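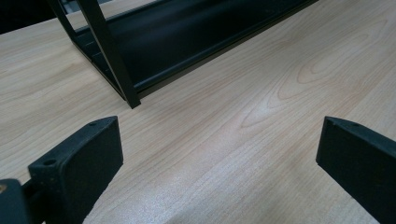 4.2 Changes to bench work at Groltuldale

The Groltuldale site of Plovano sorts and repacks small household goods returned by shops. Before the change, bench staff did the whole job by hand: they took an item from the rack, checked it, wiped it down and put it in a carton. Since March part of each shift has gone on showing the same moves with a hand-held gripper, so that the arms in the Mandham building can be trained on them. Staff call this "showing". It is paid at the bench rate.

Showing is slower than packing. A worker who would normally clear 800 items in a shift records far fewer, and the managers we spoke to had expected the gap to close within weeks. It narrowed but did not close. The two fingers can only pinch, and people who are used to turning an item over in the palm had to find another way of doing it. Several said they now planned each move before starting it, which they had never done when packing. One described the first fortnight as "like eating with someone else's hands".

The bench itself has also changed. Figure 2 gives a view past the open fingers of the gripper to a black metal frame standing on a pale, wood-grained top, with clear surface between the fingers. Under the old routine staff kept tape, cloths and often a mug within reach. During showing these go on a shelf behind them, and the layout is set by a printed sheet. Staff accepted the rule but disliked the walking it caused -- one team has since asked for a hook under the table edge for the cloths.

Views on who gains were mixed. Of the staff who filled in our form, nearly 70 per cent said the work was less tiring on the back, mainly as the heavier cartons now go straight to Mandham. The same people were less sure about their wrists. Holding the gripper level for long spells was the most common complaint, and the site now limits showing to 2 hours at a stretch. Older staff tended to use the full allowance. Newer staff swapped out earlier, partly to keep up their packing speed, on which the bonus still depends.

The bonus is the least settled point. It was written for packed items and takes no account of recordings, so a good demonstrator can lose money in a week with a lot of showing. Plovano has paid a flat top-up while it looks for a better measure. Counting recordings was tried on the Lodhi line and dropped when people began to rush and many recordings had to be thrown away.

Team leaders reported a further shift in their own work. They now spend part of the afternoon going through rejected recordings with the person who made them. Some found this useful for spotting poor habits in ordinary packing. Others said it felt like marking, and that experienced packers did not take well to it.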